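Saltar para o conteúdo | Início | Conjuntos de dados | Documentação | Contacto

Este site utiliza cookies para guardar preferências de idioma e medir visitas. Aceitar | Recusar | Saber mais

Categoria: Dados abertos > Língua e léxico

# glossario-oficina-pt

Glossário terminológico português-inglês de ferramentas manuais, fixações e operações de bancada, com variantes regionais de Portugal e do Brasil. Mantido pela Sotiropoulos e distribuído em texto simples.

Última revisão deste ficheiro: 29/03/2021

## Conteúdo

O glossário tem 1,106 entradas, das quais 353 trazem pelo menos uma variante regional assinalada. As restantes são consideradas comuns às duas normas, salvo diferenças ortográficas, tratadas à parte em `ortografia.tsv`.

- `entradas.tsv` - tabela principal, uma linha por conceito
- `variantes.tsv` - formas regionais, ligadas por `id_conceito`
- `ortografia.tsv` - pares de grafia (ex.: facto/fato, secção/seção)
- `fontes.tsv` - proveniência de cada forma
- `rejeitadas.tsv` - formas excluídas, com código de motivo

Codificação UTF-8 sem BOM, separador de tabulação, fim de linha LF. Não há aspas de delimitação; um campo que contenha tabulação é erro e deve ser comunicado.

## Campos de entradas.tsv

`id_conceito`: inteiro, estável entre versões. Os identificadores de conceitos retirados não são reutilizados.

`termo_pt`: forma preferida, no singular. Os substantivos que só se usam no plural ficam no plural e levam `pl` em `notas`.

`genero`: m, f ou mf.

`termo_en`: equivalente inglês. Quando há forma britânica e americana, separam-se por barra (spanner/wrench).

`dominio`: fixação, corte, medição, aperto, acabamento, elétrica, geral.

`definicao`: uma frase, sem ponto final.

`notas`: texto livre.

## Critérios de inclusão

Entra um termo que esteja atestado em duas fontes independentes, sendo uma delas um catálogo, manual ou folha de instruções impressa. As marcas registadas usadas como nome comum só entram em `variantes.tsv`, com a etiqueta `marca`.

O domínio `aperto` foi o mais difícil de delimitar. Garra, mordente, pinça, grampo e maxila sobrepõem-se parcialmente nas fontes, e os catálogos de fornecedores diferentes dão nomes diferentes à mesma peça. Adotou-se garra para o conjunto que prende e mordente para a superfície que contacta a peça - opção discutível, mas aplicada de forma uniforme desde a versão 0.4.

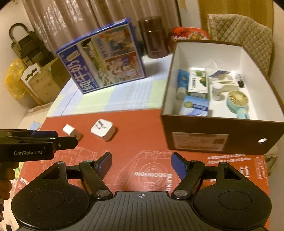
Skorinmont objetou, na lista de discussão, que mordente já estava ocupado pelo torno de bancada e que estender o termo a qualquer superfície de contacto ia confundir quem traduz manuais; propunha separar as duas aceções em conceitos distintos. A proposta foi aceite em parte: existem agora dois identificadores, com remissão mútua em `notas`, mas a forma preferida mantém-se igual em ambos.

## Variantes regionais

As etiquetas seguem o padrão `PT`, `PT-N`, `PT-S`, `BR`, `BR-S`, `BR-NE`. Não há cobertura de Angola, Moçambique ou Cabo Verde nesta versão.

| conceito | PT | BR |
|---|---|---|
| screwdriver | chave de fendas | chave de fenda |
| tape measure | fita métrica | trena |
| stapler | agrafador | grampeador |
| hacksaw | serrote de metais | arco de serra |

A etiqueta indica onde a forma foi recolhida e não exclui o uso noutras zonas.

## Proveniência

As formas vêm do arquivo de catálogos Warnden (48 volumes digitalizados, com OCR revisto à mão) e do levantamento Plumdale, feito por questionário escrito e com 409 respostas válidas. O questionário pedia o nome de um objeto a partir de uma definição curta, sem desenho nem fotografia. As respostas individuais não são distribuídas.

## Limitações conhecidas

- O vocabulário de soldadura está incompleto.
- O campo `genero` não foi verificado nos empréstimos do inglês.
- Algumas definições do domínio `elétrica` repetem o termo definido.
- Os catálogos Warnden têm mais material do Norte do que do Sul.

A próxima versão está prevista para maio e deve corrigir os dois primeiros pontos.

## Licença e citação

CC BY 4.0. Citar como: Sotiropoulos, glossario-oficina-pt, versão 0.6. As correções devem indicar o `id_conceito`, a forma proposta e a fonte.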